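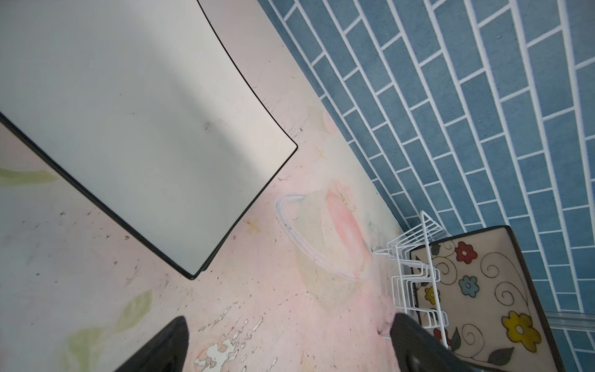
## Running a sickroom in November: cleaning and supplies

Cold and flu season means one bedroom gets used around the clock and the kitchen handles more cups than usual. The notes below cover equipment and surfaces. Questions about medicine go to a doctor or pharmacist.

### Thermometer

- Wipe the tip with an alcohol pad before and after each reading. Let it air dry before it goes back in the case.
- The Golau stick model must not be submerged. Only the metal tip can be wetted.
- Take readings at the same times, such as 8 a.m. and 4 p.m., and write them down with the time next to them. Wait half an hour after a hot or cold drink before an oral reading.

### Humidifier

1. Unplug the unit and empty the tank every morning. Do not top up old water.
2. Rinse, wipe the inside dry and refill with distilled water. Tap water leaves white dust on furniture.
3. Descale weekly with white vinegar, then rinse until the smell is gone.

The Morikawa tabletop unit takes 900 ml to the fill line. Overfilling makes it drip from the nozzle seam. If the windows fog, turn it down or off – damp walls grow mold.

### Dishes and drinks

Hot water and regular dish soap are enough for cups, plates and spoons. A dishwasher on a normal cycle also works. Keep one marked bottle by the bed. A 400 ml Flemow bottle is light enough to lift lying down, but the straw lid has a gasket that has to come out for washing.

### Hard surfaces

Clean first, disinfect second. Disinfectant applied over crumbs or grease does not reach the surface. Check the label for contact time and keep the area visibly wet for that long. Never mix bleach with vinegar, ammonia or any other cleaner.

Door handles, faucet levers, light switches and the TV remote get done daily. For the remote, remove the batteries and use a damp wipe, not a spray.

### Laundry

Do not shake used bedding. Wash on the warmest setting the care label allows and dry completely. Fatex disposable gloves in medium fit most hands; wash hands after taking them off. The hamper needs wiping too – the rim and handles first.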